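Week 6: Wheelchairs at the Bedside

Okay, settle in. Last week was all beds, and I promised we'd get to chairs, so bring your lab shoes on Saturday because we're doing this on the floor and not at the desks.

Start with where the chair goes. I like it close to the side rail and turned a little toward the head of the bed, and I want you to park it BEFORE you start talking the patient through the move. Two hands on the push handles, small steps, watch the front casters (they swing wider than you think!). Then brakes. Then check the brakes.
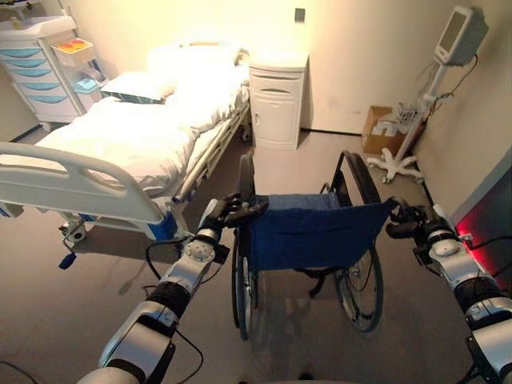

Folding chairs have their own habits. The fabric back gives when someone leans into it, and the cross-bracing under the seat needs to be fully open — push down on the seat rails with flat palms, fingers pointing in, or you'll pinch yourself and swear in front of a patient. I have done both.

Bed next. Brakes on, height down, rail down last. If there's a folded sheet or a spare pillow lying on the mattress, move it first so it doesn't get dragged along.

For the lab: pairs, 2 full transfers each, then swap roles. The checklist is on page 70 of the Datville packet. Read the part about footrests twice, please, it's the one everybody loses points on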